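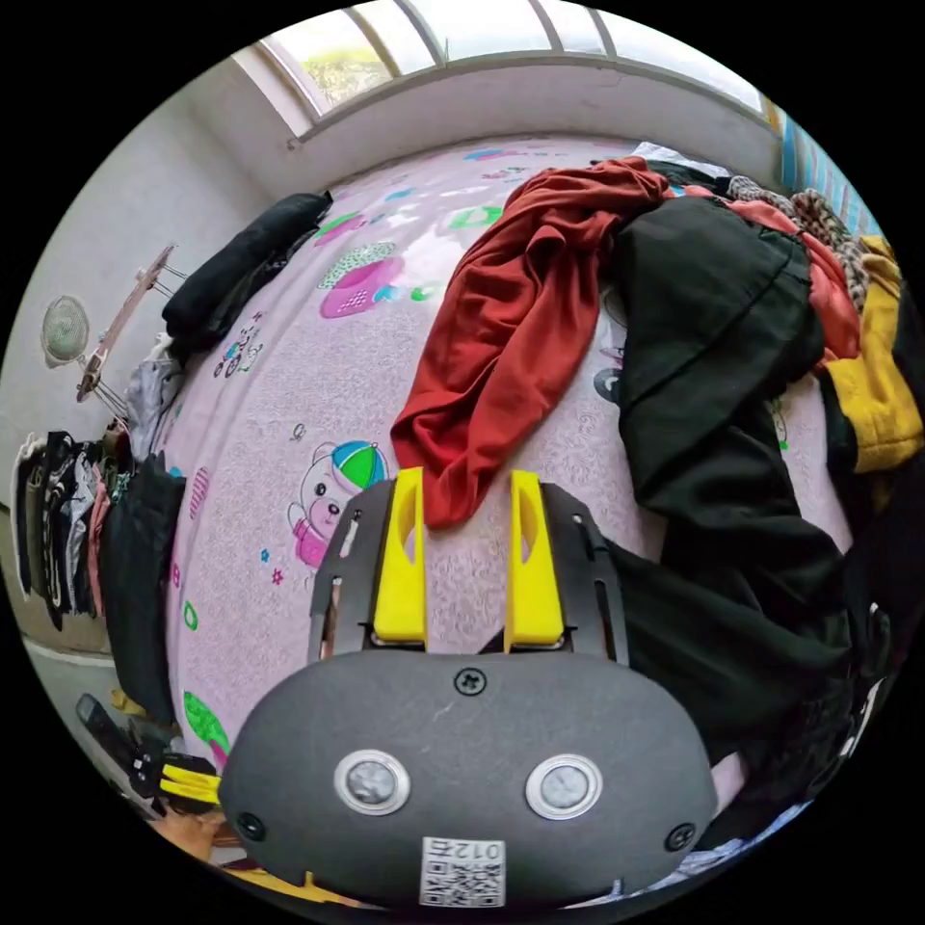 # Hullon starts home wardrobe sorting service for families in small apartments

**Dratari, 21 September 2022** – Hullon, a home organizing company from Dratari, today opens bookings for a new service called Bed to Shelf. The service helps families to sort, fold and put away the clothes which have collected on beds, chairs and tables during the season.

The idea is simple. All clothes from one bedroom are brought to the bed and handled there, piece by piece. The bed is the biggest flat surface in most apartments, and it has a good height for folding without bending the back too much. The family keeps its own furniture and its own shelves. Hullon does not sell boxes or closets with the service.

Bed to Shelf was tested in August in 15 homes in the Gratero and Tuncer districts. In these homes 91 percent of the clothes found a fixed place by the end of the visit. The other pieces were set aside for repair, for donation, or for a family member who was not at home to decide.

## How a visit goes

A visit takes 2 hours for one bedroom. The work follows the same order each time:

1. Knitwear, shirts and dark clothes are separated on the bed.
2. Every garment is laid flat, with the sleeves brought in, before it is folded.
3. Folded pieces go into stacks by type, and the stacks are carried to the shelf.
4. The family checks the stacks and says what should move.

Long-sleeved pieces are a special point in the method. When they are folded in a hurry, the sleeves come out again and the whole stack becomes loose. Tops with beads or other decoration on the neckline are handled separately, so the beads do not rub on the fabric above. 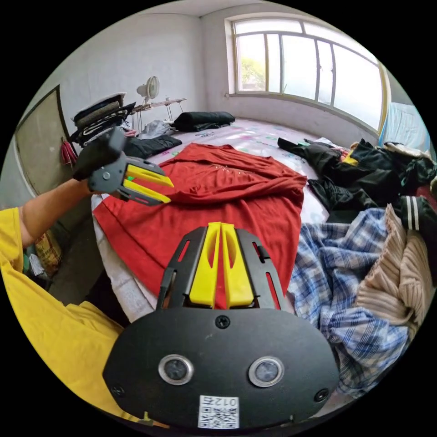

*A red long-sleeved garment with beads near the neckline, laid flat on the bed. A plaid shirt and a beige ribbed sweater are to the right.*

Heavy knitwear is always folded and never hung, as the shoulders can lose their shape on a hanger. Jackets are left until the end. They need the most space, and it is easier to decide about them when the smaller clothes are already gone from the bed.

"Many families told us that they are able to fold, but they do not know where to begin," the company says in its note to customers. "We wanted to give them a place to begin. For most people this place is the bed, because the clothes are there already."

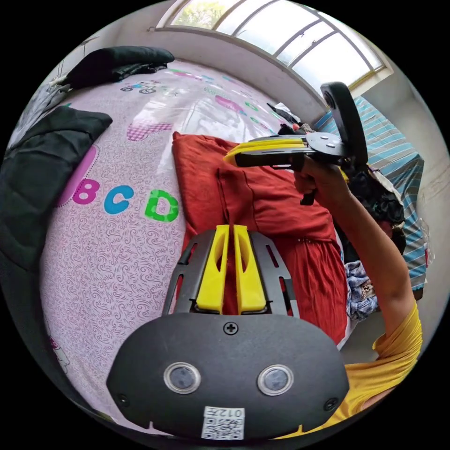
Families can stay in the room and fold together with the Hullon team, or they can leave the work to the team and only check the result. Children are welcome to help. In the test homes, many of them liked to fold the small and soft pieces, and they remembered later where these pieces belong.

## Booking

Bed to Shelf can be booked from today in Gratero and Tuncer, and in the center of Dratari. Customers who book 5 bedrooms or more, for example two families in the same building, receive a lower price per room. Washing and ironing are not included.

Press questions can be sent to the Hullon office in Dratari on working days.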